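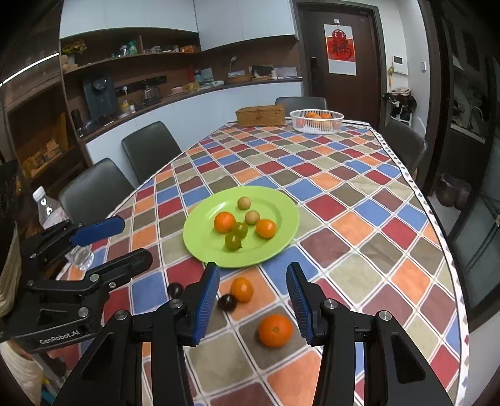
4.2 皿上と卓上における果物の置き分け

家庭の食卓に置かれた果物は、食事の献立に属する料理とは異なり、供される時刻も、取り分ける者も定まっていないことが多い。そのため、果物がどこに、どのような単位で置かれるかは、各家庭における食卓の使用慣行を知る手がかりとなる。本節では、果物が器に盛られた状態と、器の外に直接置かれた状態とを区別し、両者の併存について検討する。図1の食卓では、縁の立ち上がった黄緑色の皿に柑橘、緑系の丸い果実および淡褐色の小さな球形のものがまとめられる一方、皿の手前では、柑橘と黒に近い暗色の丸い果実が菱形模様のクロスに直接載っている。柑橘は皿の内外の双方に認められ、種類による区分と置き場所による区分とは一致しない。この種の配置を、本稿では「併置型」と呼ぶ。

既に3.1節で述べたとおり、配置の記述にはWornstead式の区分を用いた。同区分は、食卓上の食品を「容器内」「容器外」「容器縁」の3区分に分けるものであるが、原案では容器の種類が問われないため、浅い皿と深い籠とが同列に扱われる。果物の場合、浅い皿では個々の果実が互いに見通せる状態にあり、深い籠では下層の果実が隠れる。両者では、果実を選び取る動作も補充の頻度も異なると予想されることから、本調査では容器内の区分に深さの別を補った。容器縁の区分は、果実が皿の縁に接するか、縁から果実の直径に満たない距離にある場合に適用した。

川口（Kawaguchi）地区の調査対象13世帯では、併置型は来客用の食卓と日常の食卓のいずれにも認められた。聞き取りにおいては、皿に載せたものを「出してあるもの」、クロスに直接置いたものを「出ているもの」と言い分ける回答があった。前者には供する意図が伴い、後者は買い物袋から取り出した後の仮置き、あるいは食べる順番を待つ状態として理解されていた。ただし、この言い分けはすべての世帯に共通するものではなく、容器の有無を意識していないとする回答も含まれる。また、同一世帯内でも、食卓を整える者とそれ以外の者とで説明が異なる場合があった。

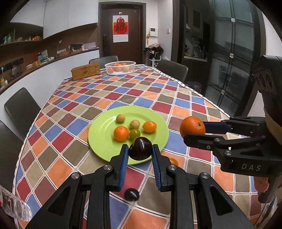 容器外に置かれた果実の位置については、食卓の長さとの関係も考慮しなければならない。長い食卓では、一つの皿にすべての座席から手が届くとは限らず、離れた位置に第二の容器が置かれることがある。このような食卓では、手前の皿が当座の取り分けに、奥の籠や箱が保管に充てられるという役割の分担が想定される。もっとも、籠に果物が入っていることのみをもって保管用と判断することはできない。本調査では、容器の用途は聞き取りによって確認できた場合に限って記録し、確認できなかったものは「用途不明」とした。

食卓を覆う布の影響についても付記する。予備調査の段階では、格子や菱形の大柄な模様をもつクロスの上で、果実の位置を記録者が模様の区画に引き寄せて読み取る傾向がみられた。特に、橙色の区画に置かれた小形の柑橘や、濃色の区画に置かれた暗色の果実は、輪郭の判別に時間を要した。このため、9月以降の本調査では、位置の記録を模様の区画によらず、食卓の長辺および最寄りの容器の縁からの距離によって行うこととした。クロスのしわについては、果実の転がりを妨げる可能性があるものの、その程度を定量的に評価する手段を備えていなかったため、有無の記録にとどめた。

記録の入力には配置記録票Flurnoを使用し、集計対象は延べ約2000件である。このうち、果実の種別が記録者間で一致しなかったものについては、上位の名称に統合した。たとえば、みかん類とその他の小形の橙色の柑橘との区別は、皮をむいた状態の確認を伴わない限り安定しなかったため、一括して「柑橘」としている。淡褐色の小球形の果実についても同様に、世帯側の呼称が得られた場合にのみ種名を付した。統合の結果、種別ごとの分析の精度は低下するが、容器の内外という本節の主たる区分には影響しない。

併置型の成立過程、すなわち皿から取り出された果実が容器外に残るのか、初めから容器外に置かれるのかという点は、単一時点の記録からは判定できない。次節では、同一の食卓を時間をおいて記録したBenar系列の資料を用い、容器内外の移動について検討する。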